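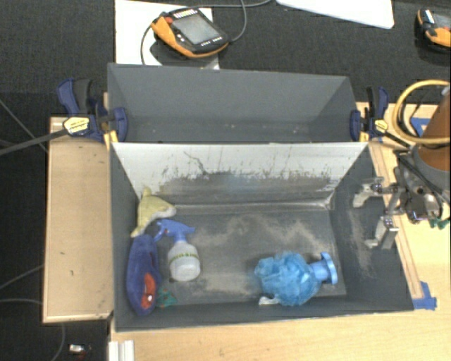

Apr 11, 2019

Paint tests for the Vustuddale underpass mural, week two. Writing this up before I forget which panel had which primer.

Panels 1 to 4 came in from the yard this morning. They have been outside since the first week of March, leaning against the north fence, so they have had rain and two frosts and not much sun. 1 and 2 are the masonry primer, 3 is the same primer thinned, 4 is bare concrete sealed with the clear stuff. All four have the Grultaneo blue on the left half and the red oxide on the right.

Tape pull, three pulls each half:
1 - blue fine, red fine
2 - blue fine, red lifted a bit at the bottom corner
3 - both halves lifted, red worse
4 - blue came away nearly whole on the second pull. Stopped there.

So no thinning, and no clear sealer under colour. I would have bet on 4 doing better than 3. Possibly I put the blue on too soon after sealing. My note for that day only says "afternoon", which is no help. Must write times down.

Anti-graffiti coat. Tried both samples on panel 1 after the tape test. Sprayed a tag across each with the cheap black, left it an hour, then wiped with the citrus remover. Sample A: black gone in one wipe, but it left the blue dull where I rubbed. Sample B: took two wipes and some elbow, colour underneath unchanged. B costs more. I still want B for the lower part of the wall, up to shoulder height, and nothing above that. Ásdís Norðdahl thinks a coating line halfway up will show in raking light from the street lamp. She may be right. Will coat half of panel 2 tomorrow and look at it after dark with the lamp on a stand.

Wall area. The council drawing gives 49 metres for the long side, and I have been ordering from that. Ásdís taped it on Tuesday and got the same, but the drawing leaves out the return by the steps, so we are short on primer. Need to add the return before the order goes in. Height varies because the path slopes, so take it at each end and in the middle.

Budget: 3,949 left in the materials line before this order. Scaffold is on a separate line.

Design. Residents' drawings are scanned, 31 of them. The heron and the allotment shed are definitely in. The bus with faces in the windows is good but needs a flat stretch, and the only flat stretch has the drain cover in it. Could the drain cover be a wheel? Ask Ásdís to sketch it at full size on lining paper.

Colour matching: the green on the Basano chart looks right indoors and far too yellow under the underpass lights. Took the chart down there at dusk to check. The next one along, the darker one, is closer. Order a small tin first.

To do
- time every coat from now on
- panel 5, primer at full strength, blue only, two coats
- ring Van Leeuwen about delivery, they can't leave pallets on the path
- find out who switches the underpass lights off for the night work
- clean the 200 mm roller properly this time

Recent entries
Panels out, first frost
Notes from the walk-through at Vustuddale
Stencil card or film?
Roller sleeves compared
Scanning the residents' drawings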